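Filed under: Household, Wool & Cloth | 3 comments

On the Keeping of Woolens Through the Warm Months

Readers of the earlier entries will recall that the inventory of my late aunt's linen room was completed last winter, and that a fuller account of her methods was promised. The present entry is intended to discharge part of that promise. It concerns wool only. Table linen will be treated separately, when the labels have been transcribed.

My aunt maintained a written household book from the time of her marriage. It is a plain ledger, bound in black cloth, and the section on woolens occupies eleven pages near the back. The instructions are brief and are given without explanation. "Brush, air, fold, wrap, close." Under each of these words she added notes over the years, in at least four different inks, and it is from these notes that most of what follows has been taken.

The first matter is brushing. My aunt held that no woolen article should be put away with dust in it, and that washing was to be avoided unless there was a stain. She used a soft brush for knitted goods and a stiff one for coats, and the two were kept on separate hooks. The stiff brush remains in my possession. The soft one was given to Hjalti Fogh, who had admired it, and he reports that it is still in use on his hats.

Airing follows. The book calls for a dry day with some wind, and specifies shade. Strong sun is said to yellow cream wool and to draw the color out of blue. In her later years she no longer carried things down to the yard and instead laid each article out on a bed in the spare room with the windows open, turning it once at midday. I have adopted the same practice, as the yard of my present building is shared and the line is seldom free.
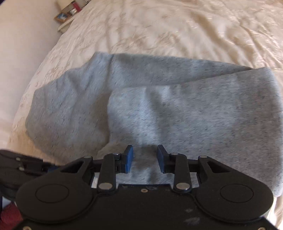 With regard to folding, the household book is stricter than modern advice tends to be. Knitted articles are never to be hung. They are to be folded along the same lines no more than two seasons in a row, after which the folds must be moved by a hand's width. The reasoning is sound. A crease that is kept in one place for years becomes a weak place, and I have handled shawls from the same period that parted along the fold when they were lifted out of the box. My aunt's did not.

She drew small diagrams in the margin to show where the folds had been in a given year. These are difficult to read. I spent some time last February attempting to match them to the actual garments, with assistance from Rostyslav Kuzmenko, and we were able to identify nine out of fourteen. The remaining five diagrams appear to refer to articles that were given away or worn out. One of them may be the green cardigan that my mother remembers, although she recalls it as having a collar and the diagram shows none.

Wrapping was done in old cotton sheets, washed without starch. The book is firm on the subject of starch, which is said to attract silverfish. Plastic is mentioned once, in a note dated by its ink to the last period, and the note reads simply "No." I have followed this, with the exception of two blankets that were already in sealed bags when they came to me. They will be moved to cotton when suitable sheets have been found.

On the question of moths, I must report some disagreement between the sources. The household book recommends cedar blocks, sanded lightly each year to bring back the scent, together with sachets of dried lavender. Esben Lykkegaard, who repaired textiles for many years and was kind enough to read a draft of this entry, considers the scent of little value and places his faith in cold. His procedure is to seal the article in a bag, place it in a chest freezer for two weeks, allow it to return to room temperature, and then repeat the treatment. He has no objection to lavender as a matter of taste. My own chest received both treatments this year, and I am therefore in no position to say which deserves the credit.
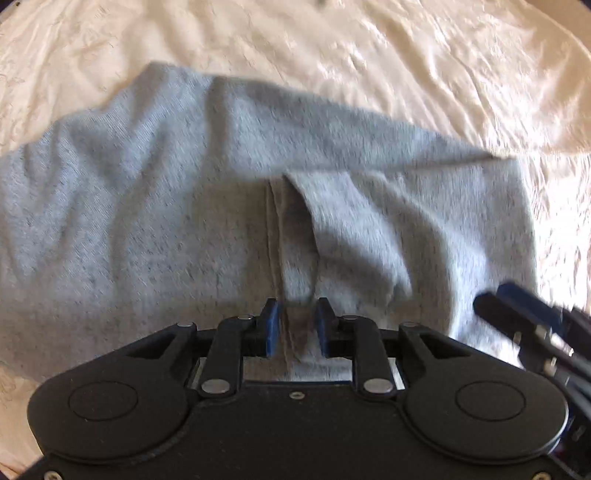
The chest itself is deserving of a paragraph. It was purchased from the firm of Nørgaard and is made of pine, with iron handles and a lid that does not quite meet the front edge. My aunt corrected the gap with a strip of felt. When the felt was removed for cleaning it was found to cover the number 1692, cut neatly into the wood. There was some excitement in the family at this, as it was taken to be a date. I regret to say that it is a stock number. The firm's catalog survives among her papers, and the chest is listed in it under that figure, between a washstand and a child's bed.

The felt has been replaced with a new strip of the same thickness. The old one was retained and is in the drawer with the buttons.

A word should be added on the opening of the chest in autumn. The book gives no fixed day and advises waiting until "the mornings want a sleeve." In practice this has meant the second half of September in most years. Articles should be unwrapped one at a time and left lying flat for a day before they are worn, so that the folds may relax and the smell of cedar may pass off. Light steam is permitted. Pressing is not, and there is a scorch mark on the relevant page that may explain the force of the wording.

Corrections have been received on two points from the previous entry. Hafþór Þórarinsdóttir writes that the mending yarn described there as Mirketti is more likely to be Celtine, judging by the twist and by the shape of the paper band – I have compared the two and believe this to be right. It has also been pointed out that the small scissors are embroidery scissors and were wrongly listed as nail scissors. The inventory has been amended.

Comments on the freezing of wool would be welcome, in particular from readers who have tried it with very old pieces. I would also be glad to hear from anyone who has replaced the hinges on a Nørgaard chest, as the left one on mine has begun to lift.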